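Cleaning the Dust Out of a Desktop Computer
Workshop tips from Lensa Yilma

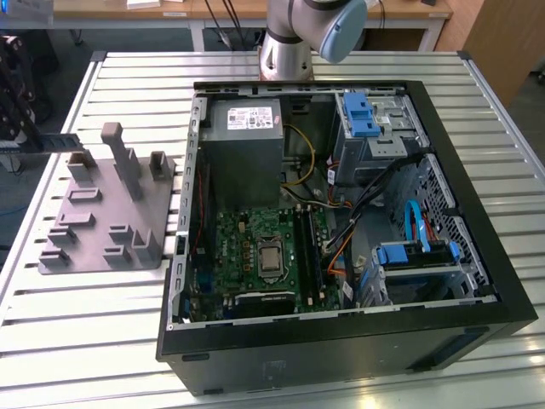 I do this twice a year, once when the windows close up in November and again when the pollen has settled down, and it takes me the better part of a morning with a pot of coffee going. It could be done faster, I'm sure, but I like a slow job now and then!

Shut the computer down properly, switch it off at the back and pull the power cord. Hold the power button in for a few seconds afterward. Then take off everything else that's plugged in. I put a bit of masking tape on each cable and write where it goes, and I have never once regretted the two minutes.

Lay the tower flat on a good steady surface at a height that suits your back. Mine used to go on the living room rug, which is a poor choice all around (static, dog hair, and screws that vanish into the pile). Most side panels come off with two thumbscrews and slide toward the rear. If yours sticks, look for a third screw before you pull any harder.

Screws go into an egg carton, with the first ones out in the first cup and so on down the row. A muffin tin does just as well.

For the dust itself I use a can of compressed air and a soft paintbrush, the one-inch kind, brand new and kept only for this. Hold the can upright and use short puffs. Put a finger on each fan blade before you blow, so the fan can't spin. Work from the top of the case toward the bottom, and save the power supply for last, blowing through its vents only. Please don't ever open that part up.

Touch bare metal on the case before you reach inside, and again each time you come back from refilling your cup.

Filters, if you have them, usually sit at the front or underneath. Foam ones can be rinsed in lukewarm water with a drop of dish soap and left overnight. They must be bone dry before they go back in, so I tend to start on a Thursday evening and finish up the next morning.

A vacuum is fine for the floor and the outside of the case. I keep it away from the boards.

Before the panel goes back on, give each plug inside a gentle press to be sure you haven't nudged one loose with the brush. Then wipe down the outside with a barely damp cloth, go by your tape labels, and plug the power cord in last.

Next month: getting candle wax out of a tablecloth.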